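Home Courses Handouts Reading Contact

Hospitality 201: Notes for Week Eight — Selling a Weekend Package
Posted in June by Lionel Lemaire

Okay, so last time we got as far as room rates and I ran out of room on the board, which left packages hanging. I'm going to pick up right where we stopped, with the Culholm example, so have your rate sheet handy.

A package is a room plus something else, sold at one price. Dinner, a massage, theater tickets, a picnic basket, whatever. Guests like them since they only have to make one decision. Hotels like them for a different reason, and I want you to be able to explain it on the final: once the price is bundled, the guest can't easily see what you're charging for the room. That means you can drop the room rate on a slow weekend without teaching everybody to wait for the lower number.

Let's do the Culholm package. It's one night for two, breakfast, and a three-course dinner, and they sell it at $218. Write that at the top of the page and work downward. Dinner for two costs the kitchen a certain amount in food, breakfast costs a bit more, and then there's the cost of turning the room (housekeeping time, laundry, soap, the little chocolates). What's left over is what the room really earned that night. Most of you will start at the bottom and add things up until you reach a price — please don't! You'll end up with a number no guest wants to pay, and then you'll start cutting the dinner to rescue it.

A word on breakage, because three of you asked me about it in the hallway. Breakage is the part of the package the guest pays for and never uses. They sleep through breakfast, or they've got a cousin in town and skip dinner. It's real money, and a small hotel can come to lean on it. I'd leave it out of your price entirely. If it shows up, lovely. If you build it in and then you get a rainy weekend where everyone stays inside and eats everything, you've lost your margin.

Now the writing part, which I know some of you are dreading. Your offer has to say what's included, who it's for, when it can be used, and what it costs. I've read so many package pages where I got to the end and still didn't know if dinner included wine! The Renaud page from your reading packet is a good one to copy in spirit. It's plain, it's short, and the blackout dates sit right under the price where people will see them. Compare that with the Trarkholm page, where "subject to availability" turns up four times and the check-in time is missing.

Go easy on the adjectives too. "Luxurious" tells me nothing. "Late checkout until noon" tells me I can sleep in. And whatever you promise on the page, the room has to live up to it, so walk the rooms before you publish (bathroom included).

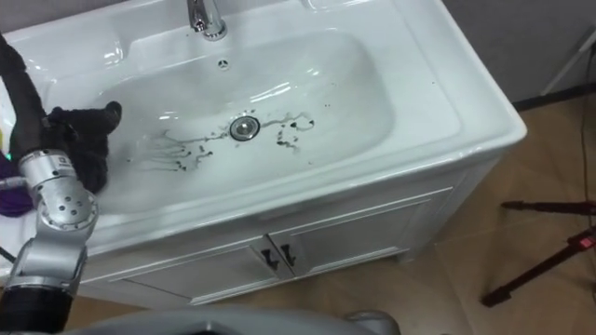
Washbasin with dark marks around the drain.

Next up is where you sell the thing. Your own website is cheapest, and you get the guest's email address, so you can write to them again. Booking sites bring you people who've never heard of you, but they take a cut, and that cut usually comes off the whole package, dinner and all. Run your numbers both ways. I had a class a while back who priced a beautiful spa weekend and forgot the commission completely, and every sale lost money. They were very good sports about it.

Gift vouchers are their own animal and we'll spend a full session on them. For now, just remember that the money comes in today and the work comes later, so don't count a voucher as a sale until somebody uses it. I'll bring in the Prinel voucher so you can see how the small print is laid out.

For next class:

Write a one-night package for a small hotel of your choice. Keep it under 218 dollars so we can compare it with Culholm.
Show your costs on a separate page, worked from the price down.
Cut your offer text to 12 lines or fewer.
Bring two printed copies, one for me and one to swap with a partner.

If your costs look weird, come see me before class and we'll go through them together. I'm usually in the office by 8 with coffee.

Related handouts
Room Rates and Slow Weekends
Reading a Dinner Menu for Cost
Gift Vouchers, Part One
Writing Blackout Dates Guests Can Follow
How Booking Sites Charge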